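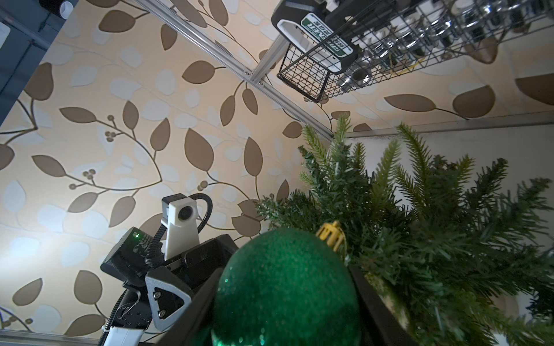 Zenddale Open Day Recordings: Tree Trimming

This folder holds the arm recordings made at the Zenddale open day on Feb 24, 2023. Visitors came through in small groups and watched two arms hang ornaments on an artificial Christmas tree. The tree was left over from an earlier demo and stayed up because the task is easy to follow from a few feet away.

Contents

There are 168 episodes. Each one covers a single ornament, from pickup until the operator ends the run. Almost 100 were recorded with visitors present, and the rest were done before the doors opened. Runs that were stopped early are kept and marked "stopped" in the notes column.

The arms were driven by hand the whole day. No trained policy was running. Frøydis Torvik operated for most of the morning and gave the short talk between groups. Visitors could ask for a certain ornament or a certain side of the tree, and those requests are copied into the notes as they were spoken.

Views are stored per arm. The files were exported with Duvance, and the folder names follow its defaults.
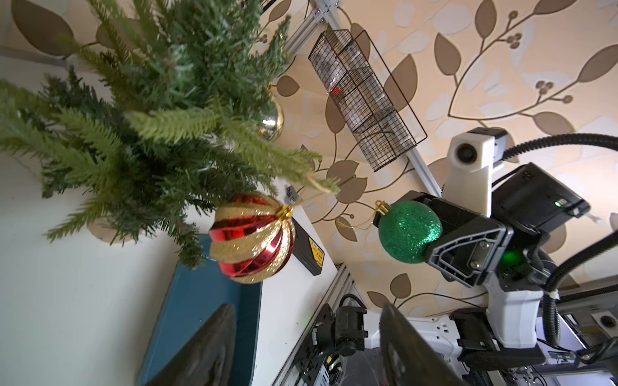
Ornaments and grasps

The ornaments include a green glitter ball and a larger one striped in red and gold. For the green ball, the label "held" means it is between the fingers of one gripper, with the cap and loop pointing toward the tree. Branches often come close to the lens and blur, so check the other arm's view before labeling a release.

Known problems

In 11 episodes the notes column is blank. The clocks on the two arms were not matched until after the first group. Talk from visitors was not recorded.

Use

Free for teaching and research inside Tondano and partner labs. Anyone else should write to the Rweyemamu desk first. A corrected notes file is planned for June. Episode numbers will stay the same.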